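# geagea-letters

Transcriptions and item records for a family collection of postcards, letters and envelopes. Version of Sep 29, 2020.

## Contents

The set holds 697 records. Of these, 662 have a full transcription and the rest are envelopes with no enclosure, kept for their postmarks and addresses. Most items were sent to or from the Geagea household. A smaller run of 70 postcards came from the Comedau side and was filed in a separate album until it was added to this set.

| File | What it holds |
|---|---|
| `items.csv` | one row per item |
| `people.csv` | one row per person named in the text |
| `places.csv` | place names as written, with a modern form |
| `text/` | plain text transcriptions, UTF-8 |

## Fields in items.csv

- `item_id` - four digits, padded with zeros. Never reused.
- `type` - `card`, `letter` or `envelope`.
- `date_written` - as given by the writer. Blank if the writer gave none.
- `date_postmark` - as read from the stamp. Partial dates are allowed.
- `sender_id`, `recipient_id` - keys into `people.csv`.
- `place_id` - key into `places.csv`. Refers to the place of posting.
- `confidence` - 1 to 3, where 3 means no doubtful readings.

The two date fields often differ by a day or two. Larger gaps were checked against the original and left as they stand.

## Transcription rules

Spelling, capitals and line breaks follow the original. Abbreviations are not expanded. A doubtful word is followed by `[?]`, and a word that could not be read is given as `[...]`. Text crossed out by the writer is kept between tildes. Printed captions on cards go in a separate first line starting with `CAPTION:`.
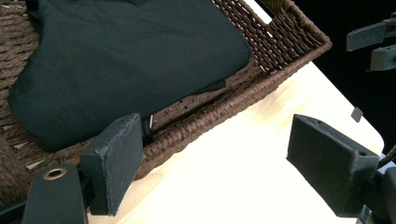
Are married women listed under their maiden names? Each woman has a single row in `people.csv`, filed under her birth surname where it is known, with later surnames in the `other_names` column.

Names in the text files are left exactly as the writer put them. "Aunt M." stays "Aunt M." - the link to a person is made only in the record.

## Known problems

- Items 0083 to 0091 share one envelope. The order of the sheets is a guess from the ink and the fold lines.
- The Jetov cards use two spellings of the street name. Both map to the same `place_id`.
- Vaderport postmarks are faint. 83 of them have a month and no year.
- Several letters headed "April" have no other date. They sort last.

## Changes

- Added the Comedau postcards.
- Split `date` into `date_written` and `date_postmark`.
- Merged two duplicate rows in `people.csv`. The older key was kept.

## Use

Free for family and local history research. Please cite by `item_id` and version date. Corrections should quote the line as it now reads, followed by the proposed reading.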